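Print this page | E-mail to a friend

1/ OK, I promised a few of you I'd write up our house rules for handheld gripper work, so this is a thread. I've been on the Ondholm cleanup set since November and I have Opinions.

2/ Table clearing, glove and mask, two blue-padded grippers, real furniture all over the place:

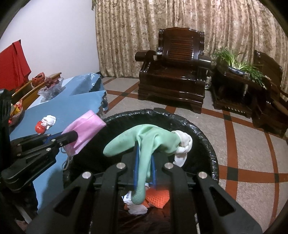
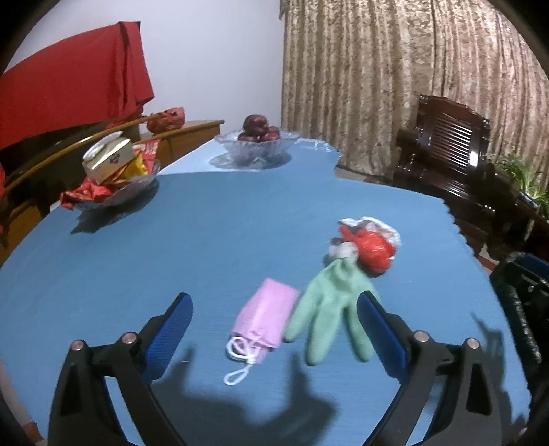
3/ Rule one on our sheet, and the one I'd fight for: write down what "done" means before anybody picks up a gripper. For us, trash is done when the item is fully inside the liner and the jaws are open and clear of the rim. Hanging over the edge is not done. I don't care how nice the pick was.

4/ Sounds fussy, right? Well, Yiran Cui and I went back through 594 clips from our first batch and we couldn't agree on where half of them ended. Same clips, same two people, same bad coffee. One of us was stopping at release and the other was waiting until the hand backed off. We'd never said it out loud!

5/ Rule two: one name per object, and the name lives in the list. A glove is "glove." It isn't "rubber glove" before lunch and "green thing" after. If you put something on the table that has no name yet, stop and add it. Takes a minute.

6/ Rule three is about soft stuff, and it's the longest one because soft stuff is the worst (I love it, but it's the worst). Ear loops on a mask get to go wherever they want. So does the floppy end of a glove. What we ask is that you don't straighten the item with your bare hand between takes. Drop it, leave it how it fell, start from there.

7/ Jingyi Shen argued me into that one. My first draft said "lay items flat at the start of each take" and she asked me when I'd last seen a used glove lying neatly flat in somebody's kitchen. Fair.

8/ Rule four: leave the room alone. Chairs, curtains, plants, whatever is on the table that you're not moving. We had a phase of clearing the background to make things "clean," and all we got was a big pile of demos from a house where nobody lives. The fruit stays.

9/ Exception, and it's in bold on the sheet: anything with a person's name, address, face or prescription on it goes out of sight before recording. Check the mail pile. Check the fridge door. Check the fridge door again, please, I am begging.

10/ Rule five: gloves and masks used as props come out of a fresh box. Never out of someone's actual trash. When a session's over they go in the garbage for real, and the grippers' pads get wiped. I can't believe this one had to be written down, but it's the rule I get the most questions about, so there you go.

11/ Rule six: mistakes stay in. You fumble it, you pick it up again, you keep rolling. Tag the take "recovered" and move on. If you drop it on the floor, the take ends there and gets tagged "dropped." Don't delete it! Deleting is how you end up with a dataset full of people who never miss.

12/ (Chunhua Lei over on the Nzioka side does this differently. They cut the fumble and keep the second try as its own clip. I think we lose something that way, she thinks our clips are too long, we've agreed to be annoyed at each other in a friendly manner.)

13/ Rule seven: two grippers means two jobs. Say beforehand which hand is picking and what the other one is for, even if it's only "hold still." When both hands wander over to the same item you get a weird little tug of war, and the notes never explain which one was meant to win.

14/ Speaking of shadows, which I wasn't, but someone always asks: no, we don't chase them away. Your own gripper is going to throw a shadow on the table. Leave the lamp where the family keeps the lamp.

15/ The full sheet has 11 rules and I've done the ones people break. The rest are battery, storage, sign-out and "eat something." Abílio Garcia wants a line about sleeves (roll them up, they drift in front of the jaws) and I think he's getting it.

16/ If your group has a sheet like this, send it over? I'd especially like to see how you word the end of a take for bags and liners. Our wording still gets muddy when the liner folds in on itself and the item is sort of in and sort of under. I've rewritten that line more often than I want to admit and I'm going at it again tonight.

11 shares | 8 comments

We use cookies to remember your settings. By continuing to browse you accept our cookie notice.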